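Workbench

A workbench is a sturdy table at which manual work is done. Benches range from simple flat surfaces to complex designs that may be considered tools in themselves. Most have a rigid top, a frame or set of legs, and some means of holding the work in place.

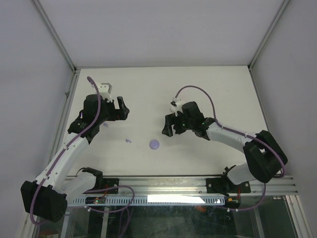

A flat white work surface with two robot arms mounted along its front edge

Early benches are known mainly from paintings and from a small number of surviving pieces. Roman carpenters used a low bench, often no higher than the knee, and held the work by sitting on it or by wedging it between pegs. Taller benches, used standing, became common in Europe in the late Middle Ages as hand planes grew larger.

Height depends on the trade. Woodworkers who plane by hand prefer a low top, so that body weight can be used. Watchmakers and jewelers use a high one, which brings small parts close to the eye. Benches for general assembly fall between the two, and many can be raised or lowered with a crank or motor.

Tops are made of hardwood, softwood, steel, stone or laminated board, depending on the use. Beech and maple are common in joinery. Steel is usual in metalworking, where heat and oil would damage wood. Light-colored tops are often chosen for fine work – small dark parts are easier to find on them.

Work is held by vises, clamps, bench dogs or holdfasts. A face vise is fixed to the front of the bench and an end vise to one of its short sides. The holdfast, a bent iron bar driven into a hole in the top, is among the oldest of these devices and is still sold today.

The joiner Preben Zoëga described 185 benches in a survey of village workshops near Flundley. He found that most had been built by their users, and that 11 had tops made from reused doors. His drawings were later printed by Brendano in an edition of 2,000 copies.

See also: Sawhorse, Vise, Drafting table, Tool chest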